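Chores, again

Jan 28, 2022

Every January I go back over the same question: which household jobs could be handed to a machine tomorrow, with no engineer standing by? Last year my answer was none. This year it is nearly none, and I can be more exact about why.

The job I use as a yardstick is clearing a small table after tea. Cups, a spoon, a glass, a cloth. It needs no strength and very little reach. A child of six can do it badly and a child of eight can do it properly. It also contains most of what still goes wrong with arms and grippers: thin things lying flat, transparent things, soft things with no fixed shape, and liquids.
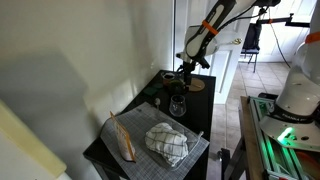
Arnar Þrastardóttir wrote to me after the last post to say that I set the bar in the wrong place. The table is the easy part, in Arnar's view, and the trouble starts when the cup has to go into a cupboard that already has eleven others in it. Fair point. I would still like to see the table done first.

My own log from the autumn has 113 attempts at picking up a teaspoon from a hard surface, using the Trarkell fingers and the Rusis planner with its default settings. I won't give a success rate, as I changed the finger pads twice and the numbers don't compare. The failures do. Nearly all were the same one: the fingertip touches the table a millimetre early, the controller reads this as contact with the spoon, and the hand closes on air.

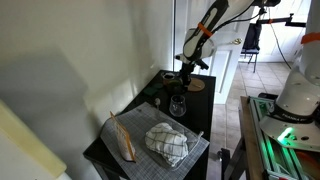 Glass is a separate problem, and a duller one. Depth sensors look through it or return noise, so the planner gets a hole where the object should be. Training on colour images helps, though a model that has learned one shape of glass will not always cope with the next. An empty tumbler in the middle of a glossy black table, with a spoon next to it, is close to the worst case I can think of, with reflections from the surface added to whatever the sensor has already got wrong. Matt surfaces are kinder. So is a paper label, if your household is willing to drink from labelled glasses – mine was not.

Cloth I have more or less given up measuring. The Sutanto benchmark asks for a tea towel folded in half within 100 seconds, and says nothing on how the towel is to be found, lifted or flattened beforehand. That is where the time goes.
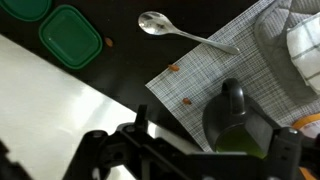 Liquids come last on my list, mainly because people who run trials don't like mopping. A half-full mug changes the allowed speed of everything. You can cap the acceleration and keep the wrist level, and then a ten-second move takes thirty. Gendgate's notes suggest estimating the fill level before the lift and setting the limits to suit. I have tried this with water and it is sound enough, provided the estimate is right.

So, nearly none. Wiping a clear, flat surface I would now allow. Moving rigid, opaque objects from one known place to another I would also allow, slowly. Next post will be on grip pads, with part numbers.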